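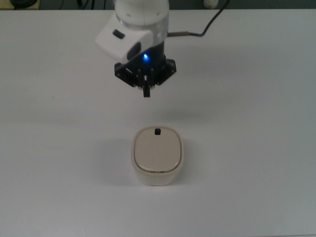 I've had the Draruretti cage on my little mirrorless since April and I keep getting asked about it, so I'm putting it all in one place and then I can just send people the link.

Quick background for anyone who hasn't read the older posts. I shoot mostly allotments, village shows and the odd wedding for friends who can't say no to me being there with a camera anyway. Nothing glamorous. I carry everything in one shoulder bag and I am not gentle with it. My last cage was a Gresus, the older one with the red thumb screws, and it did three years before the cold shoe went wobbly and started dropping my microphone. I liked it a lot. I'd have bought another if they hadn't stopped making it for my body.

So, the Draruretti. It cost me £50 new, with a strap lug and a hex key in the box, and a very small instruction sheet printed in grey on slightly lighter grey. You get the cage itself, which is two parts that join under the camera, and that's your lot. The top handle is another £40 and I'll come to that, because I have opinions.

Fitting it took me far longer than it should have. You slide the main part on from the left, making sure the flap for the battery is shut (mine wasn't), and then the base comes up to meet it and two screws pull it together. The second screw has to go in at a bit of an angle and I cross-threaded it straight away. Backed it out, had a cup of tea, tried again with the camera upside down on a tea towel and it went in lovely. Do it upside down! The sheet shows it the right way up and I can't see how anyone manages that without a third hand.

Once it's on, it's on. There's no creak and no twist, even with a heavy lens hanging off the front. My Gresus always had a tiny bit of movement at the grip side that I'd learnt to ignore, and I didn't realise how much it bothered me until it was gone. The finish is a matt black that picks up finger marks like mad for the first week and then seems to settle down. There's one shiny patch now by the tripod thread where it rubs on the bag buckle.

It weighs 442 grams on my kitchen scales, which is cage, both screws and the lug, no handle. That's more than the camera feels like it wants. If you're coming from nothing at all you will notice it on your wrist by lunchtime. I did a full day at a flower show with it and my right hand was properly moaning by the end, and that was with plenty of sitting down and cake.

Mounting points: there are 11 threaded holes and I use three of them. One for the mic arm, one for the strap and one for a little monitor when I'm being fancy. They're all the ordinary size, so anything you've already got in a drawer should fit. The cold shoe is cut into the top of the cage instead of being screwed on as a separate bit, and after my trouble with the last one I was very pleased to see it. It's tight. My Laizer mic clip needed a good shove the first time and I wondered if I'd ever get it back out again, but it's eased up since.

Access to the camera is mostly good. Battery door opens all the way. Card slot, fine. The headphone socket is where it falls down a bit, as the cutout is just too narrow for a chunky plug. My nice headphones have a right-angled plug with a fat rubber collar and it won't seat. I've ended up using a short extension lead that lives in the bag permanently now, and of course I've left it at home twice. Efthymia Tzavaras, who has the same camera and the same cage, took a needle file to hers and opened the hole up a touch. Hers looks fine. I'm not brave enough.

The handle, then. I bought it a month after the cage because I'd talked myself into it. It's comfy and the rubber is nice and grippy with cold hands, but it fixes with one screw and one pin, and the pin has a bit of play in it. You hear a small tick when you change direction, and if the mic's mounted on the handle you'll hear it in your recording too. I moved the mic down to the cage shoe and the tick disappeared from the sound, but it's still there in my hand, annoying me. For £40 I'd want it solid. If you can wait, the Brakix handle is meant to fit the same holes and a chap at my camera club swears by his. I haven't tried it myself so take that for what it is.

I did drop it, by the way. Off a picnic bench, onto gravel, corner first, with a lens on. There's a dent on the bottom left corner you can feel with a fingernail and the camera was completely fine. I'd have paid the fifty quid for that alone, I think.

A couple of small things. The hex key has a slot in the base with a magnet, and the magnet is good. The strap lug squeaks, so put a drop of something on it. And the base isn't the same width as most quick release plates, so if you use a clamp on your tripod, check yours opens wide enough before you order. Mine does, just, with the knob wound nearly all the way out.

Would I buy it again? Cage yes, handle no. I'd give the cage four out of five, losing one for the headphone hole, and the handle a grumpy two. If they bring out a version with a second pin I'll have another look at it.

Next up is the monitor, once I've worked out why it keeps turning itself off.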